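4. Comparing finger sets on the hand-held gripper

Okay, you've got your controller paired and the battery charged, so now we get to the fun part! I'm going to walk you through how I compare two finger sets, the stock Brerik fingers and the softer Zaki ones. You can swap in any other pair that fits the mount. Set aside an hour the first time.

Before you start, pick one job and stick with it. I like clothes for this, because fabric shows up a bad fingertip very quickly (boxes and cups will flatter almost anything).

1. Power the gripper off and hold the release on the back of the housing.

2. Slide the old fingers straight up and out. If they stick, wiggle gently. Don't pry with a screwdriver.

3. Push the new pair in until both click. Tug each one.

4. Power on and wait for the steady light on the front.

5. Run the close-and-open check from section 3. The tips should meet evenly along the flat. If one leads the other, take them out and seat them again.

CAUTION: Keep your free hand away from the fingertips during the check. The first close after a swap is faster than you'd expect, and Renu Bajpai has the pinched thumb to prove it.
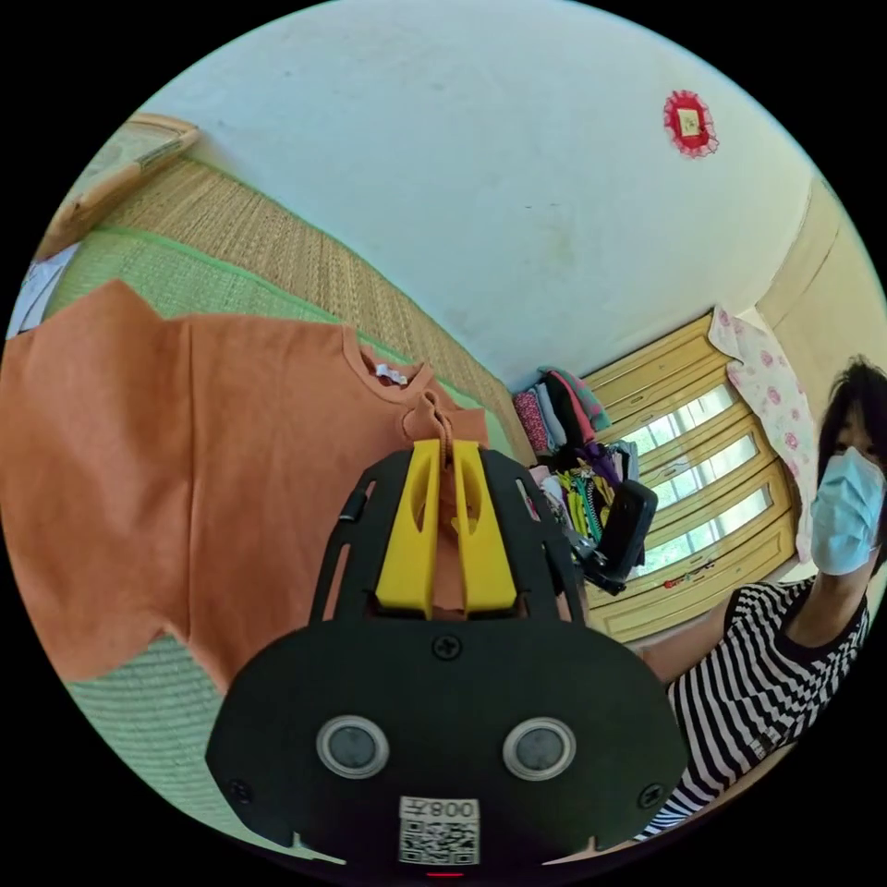
Finger shape matters more than grip force with clothes, at least in my testing. I started out cranking the force up to 100 on everything and ended up with creased fabric and tired motors. What I do now is set it to 67 and work on where I grab. The collar of a T-shirt is my favorite spot for a first try, like the orange one between the yellow fingers, since you get a nice gathered fold to close on and the rest of the shirt can stay spread out on the mat. Sleeves are harder, so save those for later.

6. Do 200 lifts with the first set, then swap and do 200 with the second. Same shirt, same mat, same force.

7. Write down every slip as it happens. I tried doing it from memory once and had to throw the whole batch away.

NOTE: Lint builds up on the Zaki pads. Wipe them with a dry cloth when you take a break, and again before you put them back in the case.

8. Save the log under the name of the finger set and copy it to your Drindosska folder. If the log won't open, see section 7.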